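The Bretora Ledger
A novel by Solange Caron

Cinska, 1,148 miles from the nearest decent restaurant, is where the Pollock shipping line sends auditors it would like to forget. Sem Hendriks has been forgotten there for eight years. Then a freighter listed as sunk pays its harbor fees, on time, and Sem makes the mistake of asking who signed the check.

What follows involves five passports, one very patient widow and a chase conducted almost entirely by ferry. Caron's third thriller has a body in chapter two and a worse one in the expense reports. Readers who need a hero with upper-body strength should look elsewhere in the catalog.

Paperback, 134 short chapters, map of the harbor inside the front cover. Published by Indgate. Ships every Tuesday. 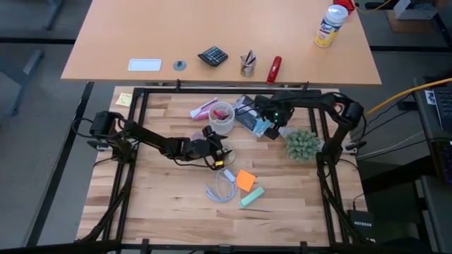
Calculator, pens, red stapler: Sem would feel at home.

Also available as an e-book and in large print. Signed copies are sold only through the Indgate store, one per customer, and Caron will not write "Happy Birthday" in them.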